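Home Skills, evening group. Notes for the September session on sorting a mixed tray.

Hello again, everyone. Piret Toom here, with the notes I promised for those of you who scribble and for those of you who (like me) prefer to listen and then wish you had scribbled. This session is about small things that end up together and shouldn't: the bits from a coat pocket, a shopping bag or an overnight case, all tipped onto one tray and waiting for someone to decide. We use two woven baskets, a dark brown one for washing things and an orange one for food.

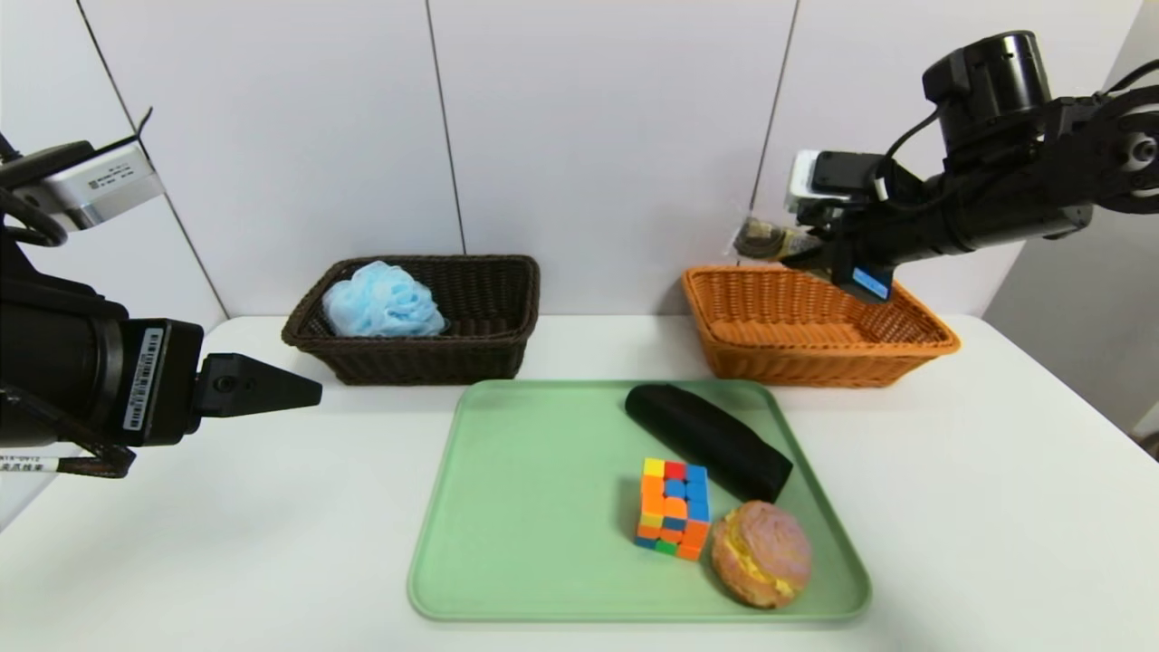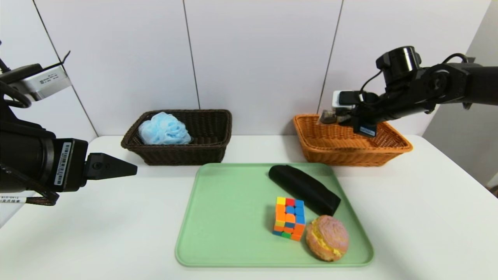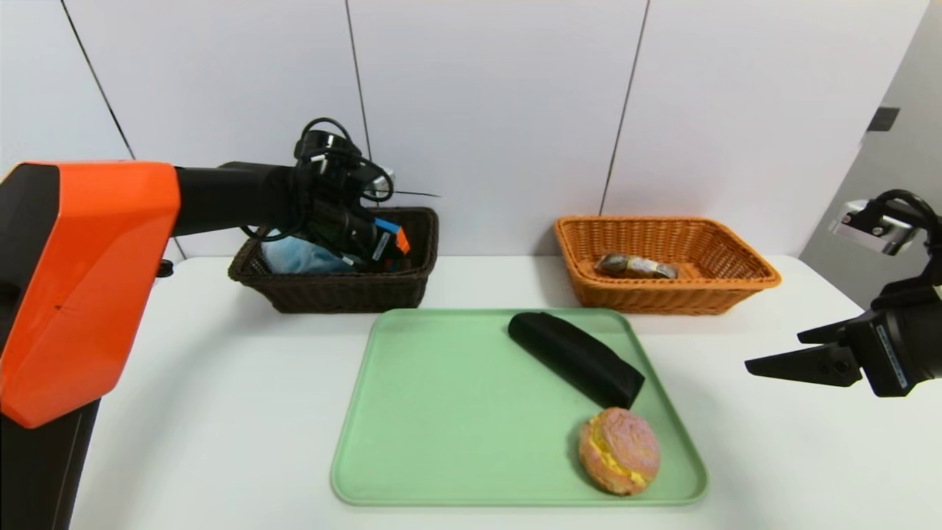
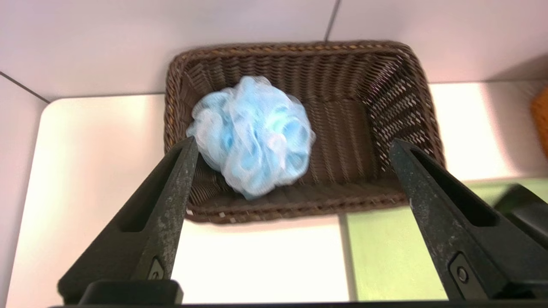 ## Why two baskets and no more

When I first ran this course in Polmont I was terribly keen on categories. I had a basket for everything, and labels, and a second set of labels for when the first ones fell off. People went home exhausted! After a while I noticed that the households who kept going were the ones with two baskets, so two it has been ever since. If something belongs in neither, leave it on the tray until the end and then walk it to its proper home.

## Food and washing things

Please keep these apart even when everything is wrapped. A bath pouf that has gone back into a basket a little damp will make its neighbours damp too, and a soapy-tasting bun is a sad thing to have with your tea. A mesh pouf wants air, so put it in a basket with an open weave and don't press anything down on top of it.

Cakes and buns with a soft filling should go in last and by themselves on top. Anything with a crackly sugar crust will shed, so line the food basket with a clean tea towel or a sheet of greaseproof. Cream-filled things don't stay in a basket at all beyond the time it takes to carry them to the table or the fridge.

## How to do it

1. Wipe the table and put the baskets at the back, side by side, with a good hand's width between them.
2. Put the tray in front, nearest to you.
3. Take one thing at a time. Say where it's going before you pick it up (it feels silly for the first five minutes and then it doesn't).
4. Lower things in. Dropping is how crusts get broken.
5. Wipe the tray and put it away before you carry the baskets off.

## Choosing a basket

Several of you asked about this at the tea break. Straight or slightly flared sides are easiest, as you can see what's at the bottom without rummaging. Run a finger along the rim before you buy, feeling for loose ends that would catch on netting or a jumper. I've had my own pair from the Tultberg market for years. Mrs Seok's group swear by a lidded sort, and I can see the sense of it with a cat in the house, though I do find that a lid turns into a shelf by the end of the week.

## For next time

Spend 15 minutes on one surface at home, with two baskets or boxes of any kind, and write down whatever was left over on the tray. Bring the list with you. We'll be in the Mandow room again, and the kettle goes on at half past six.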